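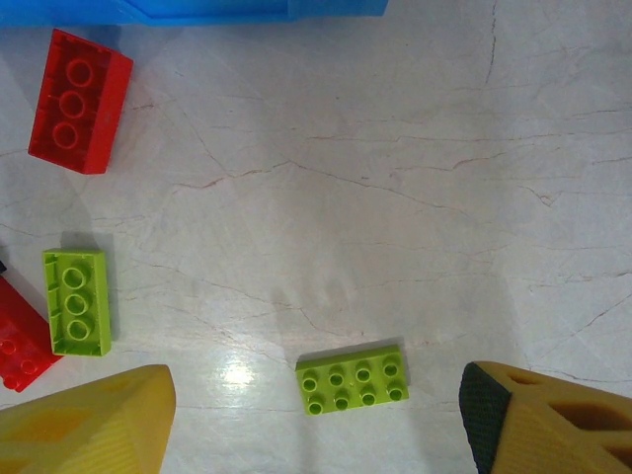 Troncoso, November

I have mopped a lot of floors in my life and never once looked forward to it, so please take it as a serious statement when I say I now mop before breakfast because I like doing it. The thing responsible is the Onditz flat mop, the wide one with the two-chamber bucket, and I've had it since we moved into the new place in spring.

Some background. Our old apartment had dark wood everywhere, and you could go two weeks without it showing much. The new one is pale polished stone from the front door to the back bedroom, 551 square feet of it, and pale polished stone shows everything! Footprints, drips from the kettle, the path the cat takes to the balcony. And it shows streaks worst of all. I'd clean with my old string mop, stand back feeling pleased, and then the sun would come around at four in the afternoon and the whole hallway would look like someone had wiped it with a buttered sock.

I went through three mops before this one. The spray kind with the trigger left sticky patches (probably the liquid more than the mop, but I'd stopped being fair by then). The steam one I sent back after my neighbor Panagiotis Stefanou, who laid tile for years, told me to keep steam away from sealed stone and grout. He was also the one who told me to quit using vinegar. If you have marble or anything like it, please quit using vinegar. It eats the shine and you can't mop the shine back on.

So, the Onditz. The head is a flat rectangle, wider than my foot is long, with a microfiber pad that goes on with a strip and two corner pockets. The bucket has clean water on one side and a slot on the other that scrapes the dirty water out of the pad. You push down, pull up, and the pad comes out damp. Damp is the whole trick with polished floors. My string mop put down so much water that it sat there and dried in rings, and with this one the floor is dry behind me before I've reached the bathroom.

I use plain warm water most days and a capful of the Lendirska stone soap maybe every other week. The soap smells faintly of laundry and a bottle is lasting forever. Too much of it does leave a haze, ask me how I know, and the haze took two rounds of clean water to get off.

What I love: the head swivels flat, really flat, so it slides under the couch and the low bookcase without me getting on my knees. It turns corners when you twist your wrist. The pads wash at 60 degrees Celsius and come out looking close to new; mine are a bit gray at the edges now but they pick up just as well. Skip the fabric softener. And the handle is long enough for my husband Michalis Politis, who is six foot three and has claimed for years that mopping hurts his back. He has run out of excuses and he knows it.

What I don't love so much. The bucket has no wheels, and full of water it is a proper lift. The pour spout is on the wrong side for me (I'm left-handed, so maybe it's on the right side for you). The corner pockets on one of my pads started to fray in the summer, and I stitched them back with dental floss, which has held. Replacement pads from Onditz cost more than they should. I tried a cheaper set from Nunau and they fit fine but they're thinner, and they drag a little on the glossy parts. I keep them for the balcony.

One more thing about the pads: shake them outside before you wash them. Grit is what scratches a polished floor, and the same goes for sweeping first. I use a soft broom, then the mop, and the whole apartment takes me less time than a pot of coffee and the radio news.

Is it worth buying if you have carpet and one small bathroom? Nah, get a sponge. But if you've got a big pale shiny floor and a window that tells on you every afternoon, I'd buy this one again tomorrow. I've already bought one for my mother, who called to complain about the bucket and then called back later to ask where I get the soap.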